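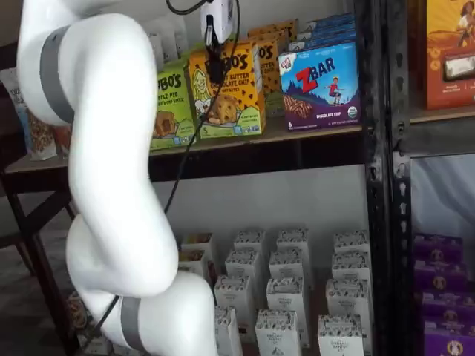 Skivthorpe Shelf Label Text

Version 5

Skivthorpe is a text dataset of retail shelf labels and the product names printed on them. It was built for testing parsers that split a label line into name, variant, net quantity and unit price. The release contains text only.

Contents

labels.tsv: one label per row, UTF-8, tab separated, no quoting
units.tsv: unit spellings mapped to a base unit
splits/: row IDs for train, dev and test
CHANGES: differences from earlier versions

Fields in labels.tsv

id: integer, stable across versions
raw: label line as typed, including abbreviations
name: product name with abbreviations expanded
variant: flavor, scent or color; empty if none
qty: decimal number
unit: key into units.tsv
price: in cents
unit_price: in cents per base unit, rounded half up
store: one of 4 store codes

Source

Label lines were exported from the pricing software of grocery and household stores in the Domeck chain. Lines were typed by store staff and vary in style. Store codes carry no location data.

Annotation

Each row was split by two annotators working separately. Disagreements went to a third. Multipacks caused most of them. The rule used from version 3 onward is that qty holds the total quantity and the pack count stays in raw.

Splits

Splits are made by product name, so a name in test never occurs in train. Do not reshuffle by row. Sizes of the same product would leak.

Known issues

Raw lines longer than 16 characters were cut by the export in store code D. The name field was restored by hand where possible and is otherwise empty.
"oz" is ambiguous between weight and fluid ounces. The unit field follows the product category.
Deposit charges are included in price for store code B only.
Seasonal items are thin. The export was taken in November.

Usage

The reference loader is in the Gorus package:

gorus load skivthorpe --split dev

It fails on rows with an unknown unit unless --keep-unknown is set.

License

Data: CC BY 4.0. Loader: MIT.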